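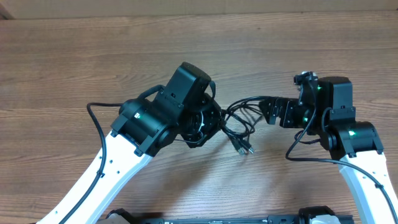 How long can a household wait before it oils a wooden table again?

In the homes we studied, up to six months, when the table was used for daily meals and wiped only with a damp cloth.

Figure 2. Wooden tabletop, light brown, with the grain running from side to side.

3.2 Care habits and the age of the table

The answer above is a summary of the 647 replies which we received to the postal questionnaire in Havport and Wistby. The wording of the question was taken from the pilot study of Hladun, with one change: the word "treat" was replaced by "oil", as several older respondents in Wistby had understood it as treatment against woodworm. Replies from Derkach arrived after the closing date and are reported separately in Section 5.

Respondents described the grain of their table in their own words. Many of them used the direction of the grain to explain how they wipe it. Those with a grain running along the longer side (for the direction compare Figure 2) said mostly that they wipe "with the wood", and they learned this from a parent. We did not find that the same persons oil the table more often. The habit of wiping and the habit of oiling seem to be passed on separately, and this was already suspected by Pylyp Hladun in his interviews with joiners at Branier.

The age of the table had a stronger relation to care than the age of the owner. Inherited tables were oiled less, but they were repaired more. Two respondents from the same street in Havport wrote that an old table "has had enough oil already". A similar opinion was given by one of the joiners, who advised his customers to wait until water no longer stays on the surface in drops.

It must be said that the questionnaire was sent in April, when many households do their spring cleaning, and the interval may therefore be remembered as shorter than it is in reality. We also did not ask which oil was used. Linseed oil was named by respondents without being asked, usually with a complaint about its smell, and we return to these comments in Section 6.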